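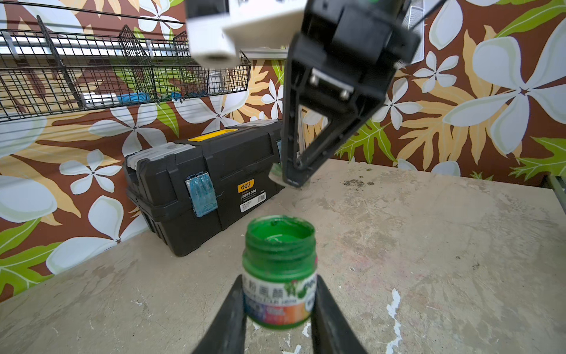
4. Setting up the Luncombe reader for your study group

I wrote this section after our own group spent a whole winter on Achterberg's book about religious minorities and the modern state, so it's coloured by what tripped us up!

1. Open Menix and choose New Group. I name mine after the book, but anything will do.

2. Type 2473 in the catalogue box. You should get the second edition (13 chapters and a long appendix on court rulings).

3. Set the reading pace. I'd go for one chapter a week, with a gap after chapter six, where the material on schooling gets heavy.

4. Invite your members. A group can hold up to 19 people.

5. Turn on Shared Notes, then pick who can see them.

Note: page numbers follow the Floltwood paperback. If somebody has the hardback, the discussion of Sunday trading on page 108 will be somewhere else entirely, so give the section heading as well.

Caution: Shared Notes are open to the whole group by default. People write quite personal things about faith and family in the margins (I certainly did), so check step 5 before anyone starts.

6. Press Start Reading. Members get the first chapter straight away, and the discussion page opens the next morning.

To change the pace later, go back to step 3. Your notes stay put.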